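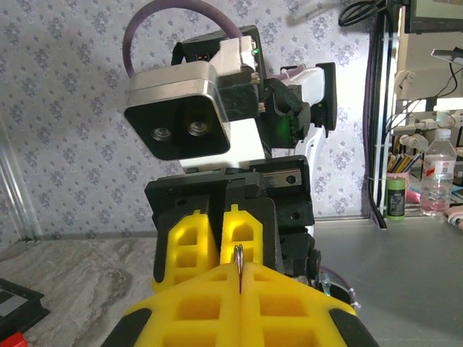

The Drekbridge depot kept 72 school buses, and the oldest was number 23. The Board had twice ordered its retirement. Its two headlamps sat like a pair of round lenses in a black face, the left slightly lower than the right.

In October it was sent out on the Galbraith route once more -- full, and in fog.

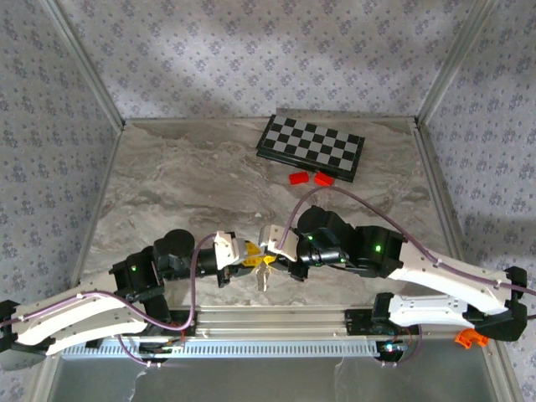
Galbraith reported that every child had arrived by 8.40. The order was withdrawn at noon.

October
By the Depot Clerk

Home Stories Archive Contact

Back to top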